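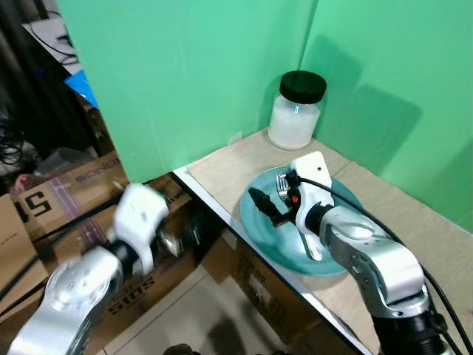

A glass jar with a black lid, a teal plate and a silver fork.

Doketti put out second single with no chart promises

UDBRIDGE, October. Doketti release their new single, Postma, on Wednesday through Purnex. The label would like to call it a hit. It has been asked to wait until somebody has bought it.

The band's last single was played 910 times in its first week, and 468 of those plays came in one night, between midnight and four in the morning. We were pleased for an hour or so. Then we looked at the accounts doing the listening, most of which had no other songs in their history, and took the figure off the poster. Other labels may read their numbers as they please.

Postma runs for just over three minutes and was recorded in Udbridge over 2 weekends. It has drums, a cheap organ and a chorus that comes in late. An early draft of this release said it would "change the sound of the summer". Summer has gone, and we doubt a song has ever done that anyway.

There will be no dance challenge and no paid playlist places. We were offered both, at prices that seemed high for something the sellers could not explain.

Purnex is also pressing 60 copies on seven-inch vinyl. They are not being sold as a "strictly limited collector's edition". That is how many we could afford, and if they go we may press more.

Review copies are available from the Purnex press desk. Reviewers are free to dislike it.

ENDS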